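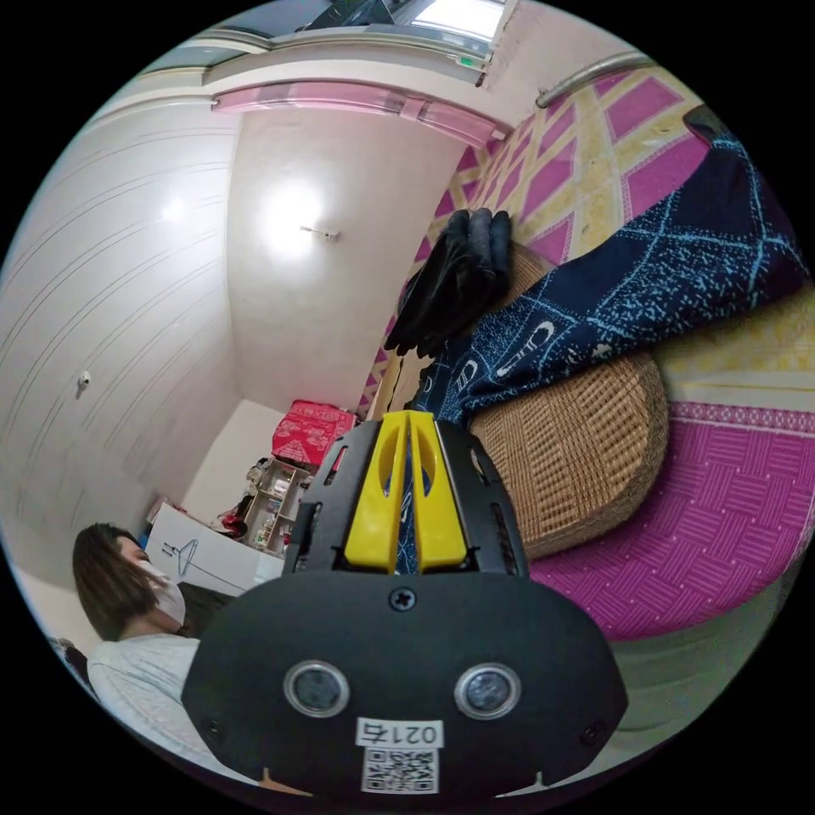
Gripper with yellow fingers upright, patterned blue fabric behind.

Review: Gralidby cover meter, after one season on small bridges and culverts

Posted Wednesday, August 6, 2025
By Ifor Wynne

I inspect short-span road bridges and box culverts for a rural county, mostly concrete, mostly older than I am. A cover meter is the tool I use to find the reinforcing steel in a slab or wall and to get a reading of how much concrete sits on top of it. It goes along on nearly every job where we plan to core, drill or patch.

Our old meter was a Bidola that had been to the repair shop twice. When the display failed for good in December, we bought the Gralidby. The county paid $3,830 for the meter, one probe, the case and a calibration certificate. Nobody gave me a unit for this review and I have no arrangement with the maker.

What comes in the case

The meter body, the wheeled probe, a coiled cable, a spare cable, a neck strap, a charger, a small test block with a bar cast into it, and a printed manual. The case is hard plastic with a foam insert. The foam has a slot for chalk, and I have come to like that more than I expected. The latches are fine. One of the hinges had play in it on the first day and still does.

The printed manual covers setup and single-bar readings well. The chapter on closely spaced bars is short and sends you to a download. I would print the download and keep it in the lid.

Setup

You turn it on, hold the probe in the air away from metal, and press the zero button. Then you enter the bar size if you know it. If you have drawings, use the drawings. If you don't, there is a mode that estimates the bar size, and I will get to that.

Zeroing takes a few seconds. It needs doing again when the probe warms up or cools down, and on a day that starts cold and ends in full sun that can mean six or seven times. The meter puts a small clock symbol on the screen when it wants to be zeroed. The symbol is easy to miss. The Bidola beeped, and I wish this one did too.

Finding bars

This part of the job it does very well. You roll the probe across the concrete, the signal bar climbs, and the tone rises as you come over the steel. I mark the peak with chalk, roll back the other way, and mark it again. On a flat wall the two marks usually land on top of each other. With the old meter I was used to splitting the difference.

The wheels are rubber and they track straight on formed concrete. On a rough soffit with honeycombing they hop, and you have to lift the probe and place it by hand. Board-marked walls are fine if you go with the boards and annoying if you go across them.

Laps are harder. Where two bars lie side by side the meter shows one wide peak and a cover reading that is too shallow. Every meter I have used does this. The Gralidby has a line-scan view that draws the signal as a curve, and with some practice you can see the peak is wider than its neighbors. It won't tell you it's a lap. You have to know to look for one.

Cover readings

We had a good chance to check it on the Pangaribuan Road culvert, where the top slab was due to be broken out and replaced. Godelieve Vermeulen and I laid out a grid on the slab and took 92 readings before the contractor started. As the concrete came off, we measured down to the bars with a depth gauge at as many of the same points as we could reach.

Near the surface the agreement was close. Where the bars were shallow, the meter and the depth gauge matched to within a millimeter or two, and I could not find a pattern in which way the error went. Deeper in the slab the meter tended to read shallow. The worst one was a bar near the haunch, with another layer right under it. The meter gave it much less cover than it had.

The deepest reading I would put in a report from this season is 96 mm. The meter will show numbers beyond that, but they wander when you lift the probe and set it down again, and I don't write down a number that won't repeat. If you work on thick abutments or footings, look at the deep probe. It's sold separately and I haven't used it.

Bar size estimate

I don't trust it much. On a single bar with nothing near it, the estimate was right or one size off. In a mat with bars both ways it was often two sizes off, and it gave those answers with no warning on the screen. The manual does say that spacing affects the result, in a note under a table.

My practice now is to expose one bar with a small breakout if the size matters for a load rating. The owner has to agree to that, and we patch it the same day. I use the estimate only to decide where to break out.

Battery and weather

One charge gets me through a normal day with the backlight on low. On high, in a culvert, it was asking for the charger by mid-afternoon. The battery is built in, and you can't swap it in the field. For us that matters, because the truck is often parked up on the road and the work is down a bank. I carry a power pack in my vest now. The charging port has a rubber flap that stays attached so far.

The body has stood up to rain. I have wiped mud off it more times than I could say and the keys still work. The probe cable is the weak point. Ours went intermittent at the plug end in the spring, and we are on the spare. The supplier sent a replacement under warranty after I emailed a photo of the plug, and it took nine days. Buy a third cable if you are a long way from the dealer.

Using it with gloves is possible but slow. The keys are flat and close together. The menu key sits next to the store key, and I have opened the menu in the middle of a scan many times.

Storing and moving the data

The meter stores readings in jobs, and each job can hold up to 64 named locations. That is plenty for a culvert. On a longer bridge I had to split the work into two jobs and join them afterward in a spreadsheet. You name locations by scrolling through the alphabet one letter at a time. I gave up and used numbers, with a sketch in the field book to go with them.

To get the data off you plug in a USB cable and run the maker's desktop program. It installed without trouble on the office computer. It opens the jobs, draws the grid plots, and exports a plain text file. The plots are clear enough to put into a report as they are, apart from the color scale, which runs from red to green and can't be changed. Shigeru Kawaguchi in our office can't tell those two colors apart, so I redraw the plots in gray for anything he has to sign.

There is also a phone app. It connected about half the times I tried it, and I stopped trying.

Compared with the others

I borrowed a Cornska from Alfredo Tan, who covers the next district, and used both meters for a day on the same wing walls. The Cornska is lighter and has a better screen in sunlight. Its menus make more sense. On the walls themselves the two gave nearly the same cover readings. The Gralidby was quicker to settle over a bar, and its tone was easier to follow without looking at the screen, so I could keep my eyes on the wall and my footing. The Cornska takes ordinary batteries, a big point in its favor.

Alfredo prefers his. Most of his work is on decks, standing up, in daylight, and for that I probably would too.

Training someone on it

Ikhsan Liem joined us this year and had never used a cover meter. He could find and mark single bars by lunchtime on his first day. Reading the line scans took him several weeks, and I would say the same of anyone. The test block is good for showing what a clean signal looks like. I'd like to see a second block with crossing bars, and we may cast our own.

Things I'd change

An audible warning for zeroing. A swappable battery. More space between the menu and store keys. Strain relief on the probe cable, or a tougher plug. Some way to type a location name.

Who should buy it

If your work is walls, culverts and slabs with normal cover, and you care most about finding the bars quickly and getting a reading you can repeat, it is a good meter and I'd buy it again at this price. If you mostly need bar sizes, I wouldn't buy it for that. If you spend all day far from a vehicle, think about the battery first.

The calibration is due once a year. Ours goes back this winter, and I'll add a note here about what they charge and how long we were without it.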